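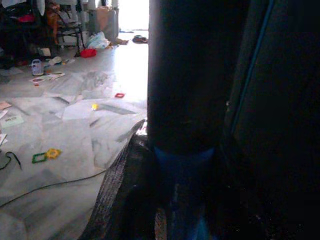 Looking after marble and other stone floors

I grew up with lino, so when we moved into a flat with real stone underfoot I had everything to learn, and I've loved it (mostly!). These are the things I do now, picked up from tilers, neighbours and a fair few mistakes of my own.

Dry first, always

Grit is what dulls a polished floor. It gets carried in on shoes and then every footstep rubs it about like sandpaper. A soft dust mop every evening takes me five minutes and does more good than any bottle you can buy. If you use a vacuum cleaner, switch the brush bar off and check the little wheels for trapped stones before you start.

My everyday wash

Fill a bucket with 10 litres of warm water and add a capful of pH-neutral stone soap. Wring the mop until it has stopped dripping, then work backwards towards the door in strips. Change the water as soon as it looks grey - dirty water dries into a film, and then you'll be convinced the floor needs polishing when all it needs is a rinse. I go over the whole lot with a dry microfibre cloth under the mop head afterwards, and the shine that comes up is gorgeous.

Keep these well away

Vinegar, lemon juice, descaler, bathroom limescale spray and anything else acidic. Marble is soft and acid eats into it, leaving pale, rough marks called etching that no amount of washing will shift. Cola and wine do it too, so blot spills straight away with kitchen paper. Blot, don't wipe! Wiping spreads it along the joints. Scouring powders and cream cleaners are out as well.

The bicarb poultice

My absolute favourite trick, and it came from Cherry Mae Dumlao, who lived upstairs from us when we first moved in. For a greasy stain, tip 200 g of bicarbonate of soda into a bowl and stir in water a spoonful at a time until it's as thick as peanut butter. Spread it over the mark as deep as your little finger, cover with cling film, tape down the edges and prick a few holes. Leave it overnight. Next day lift it off with a plastic spatula (never metal), rinse and dry. Old oil may want a second or even a third go, so don't give up on it. Try a hidden corner first if your stone is dark.

Joints

An old soft toothbrush and the same stone soap, one short stretch at a time. I put the radio on and do the kitchen joints in April and again before Christmas. If the grout has gone crumbly, cleaning won't help and it's time to ring a tiler.

Is it still sealed?

Drop a teaspoon of water on the floor and go and make a cup of tea. If there's a dark patch when you come back and mop up the drop, the sealer has worn off. A 500 ml bottle did our hall and kitchen with some left over. Put it on thinly, buff off every trace before it dries, and keep everyone (cats included) off it until morning.

Small things that help

Two mats at the front door, one outside and one in.
Felt pads under chair legs, changed when they go flat.
Cotton mop heads washed at 70 degrees with no fabric softener, as softener leaves streaks.
Slippers in a basket by the door for visitors - ours get borrowed constantly!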